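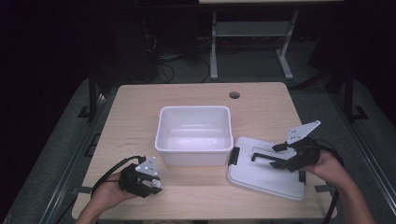 So why do television adaptations of long science fiction novels so often lose the narrator? Mostly the narrator's job gets handed to other people, and by the third episode a friend or a ship's computer is saying the lines that used to be private thoughts.

Figure 1. Bin with its lid beside it on the table.

4.2 What happened to the voice in Skarkangate

I came to Skarkangate as a fan first, and I should own up to that before going any further. I read the book at school, I read it again before the series started, and I watched all 12 episodes with the paperback on my knee (my partner was very patient). For this section I went back through them with a notebook and marked every place where Holub, who tells the whole novel in the first person, has something to say that the camera can't easily show. I ended up with 121 passages, and then I looked for what the writers had done with each one.

Voice-over is the obvious answer and it hardly gets used. There are 2 bits of it in the entire run, both in the opening episode, and after that Holub goes quiet. What we get in its place is Kiria. In the novel she's a pilot who turns up late and leaves early. On screen she is there from the first docking, and she asks questions — lots of them — so that Holub has a reason to talk. I found this clumsy on first viewing. Going through it slowly I warmed to it, especially in the Clevance episodes, where she starts guessing his answers and getting them wrong. The book has nothing like that, and it's funny!

Tatiana Gajdoš has argued that a companion of this kind always softens an unreliable narrator, as a lie told to somebody's face is easier to spot than a lie told to the reader. I agree with her up to a point. Holub's big lie about the airlock is given away far too soon, and anyone paying attention will have it by episode 3. But the smaller lies survive rather well. When he tells Kiria he slept through the November evacuation, the actor plays it so flat that I believed him again, even knowing the book by heart.

I haven't said much about the music, which does some of this work too. The low organ note that comes in under Holub's silences is used in the places where the novel breaks off mid-sentence, and I don't think that's an accident. I come back to it in 4.3, along with the deleted prologue (last viewed 2024-07-04), where the voice-over was still in place and ran over nearly every shot.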